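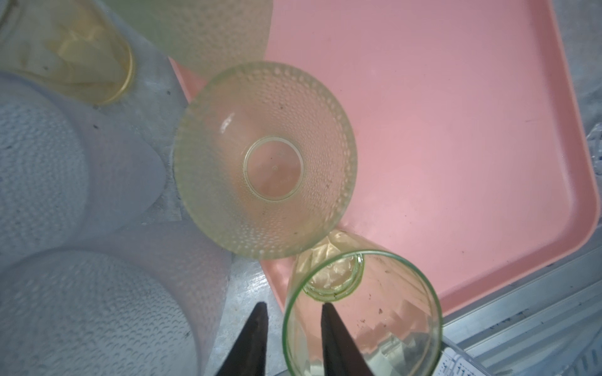 Tue 5 March

Up at six with the heater knocking. Gray outside, rain on and off until lunch. I had the day off and had told myself it would go to the glasses and the cupboard over the sink, and most of it did.

The green glasses came from my aunt's house in September with the rest of her kitchen. There were 18 in the box when I packed it, all wrapped in newspaper, and I never got further than putting the box in the hall closet. Two kinds, mixed in together. One has raised dots all over the outside, a pale green, the kind you can feel with your thumb when you drink. The other is plain and clear with a thin green rim. I remember the dotted ones from her table. The clear ones I don't remember at all and I wonder if she bought them later, or if they came with a cupboard she inherited herself.

Put the pink tray out to stand them on. It is scuffed and has a dark streak I have scrubbed at before, and I left it alone today. The dotted glasses go upside down on it and stay there. The clear ones roll if they get put on their sides, so I should stand them up, and I keep forgetting.

The trouble is the spots. Small brown ones on the inside of the clear glasses, and dark specks on the dotted ones, down between the bumps where a cloth slides right over. I washed two of them in the ordinary way first, hot water and dish soap, and held them up at the window, and the spots were where they had been. I don't know what they are. Old tea, maybe, or something out of the water at her place, which was well water and stained the tub too.

Filled the basin with warm water and white vinegar and put five in at a time. Half an hour each batch. In between I did the cupboard.

The cupboard was worse than I thought. I took everything out onto the table and wiped the shelves down twice. The paper on the bottom shelf had stuck, and I had to go at it with the edge of the old fish spatula. Found the lid to the small saucepan, which I have been doing without for a year. Found two packets of yeast, both long out of date, and a Beaudoin mug with the handle off and the handle inside it. I must have meant to glue it. Threw it out, then took it back out of the trash, then threw it out again.

First batch came out at ten thirty. The clear glasses were better, though one still had a patch of marks low down on the side. I went in with the bottle brush and a little baking soda and most of that came away. The dotted ones need a toothbrush. You go around in rows, a bit at a time, and turn the glass, and by the third one my hand was cramping. Did four and stopped for coffee.

Called the Nasora place about the dishwasher while I drank it. On hold for the length of the cup. They say the part is on order from Skenell and they will call when it is in, the same thing they said two weeks ago. I asked what it would come to and the woman said 200 with the visit included. I said fine. A new one would be 2,000 by the time it was put in, from what I saw at the store, and I would have to empty the cabinet beside it for the installer. I am not sorry to be washing by hand for a while, except for the sheet pans.

Lunch was the rest of the bean soup and toast. Ate it standing up, with the table full.

Afternoon, second batch and third. I changed the vinegar water once when it looked cloudy. Found a chip on the rim of one of the dotted ones, small but sharp. I ran my finger around all the others after that and they were sound. The chipped one is going on the windowsill with a few pencils in it. I can't see drinking out of it and I don't want it in the trash with the mug.

Tried them in the cupboard at three. The dotted ones are wider than the old water glasses and only fit two deep, so the cereal bowls had to go up a shelf and the big platter had to go somewhere else entirely. It is on top of the refrigerator for now. I measured for one of those wire half shelves and wrote the number on the back of the gas bill. Firkmont Hardware has them, or did at Christmas. I also want more shelf paper, a plain one this time.

The old water glasses are in a bag by the door for the thrift store. They never matched, and two were jelly jars. I kept one jelly jar for bacon grease.

Went out at four when the rain let up, only to the mailbox and around the block. Seed catalog and the water bill. The crocuses by the corner house are up, purple ones, beaten down by the rain. Mine show nothing yet, though that side of the yard doesn't get sun before noon.

Last batch is soaking as I write this. I will leave it until morning. My fingers are wrinkled and smell like salad. The kitchen smells of it too, even with the window open a crack since lunch.

Supper was eggs. Had water with it out of one of the dotted glasses, the first time in I don't know how many years. They are heavier than I remembered.

To do: shelf paper, half shelf, vinegar, new toothbrush for me since I used the spare. Move the platter before it falls on somebody. Thrift store closes at five, so go on the way home from work.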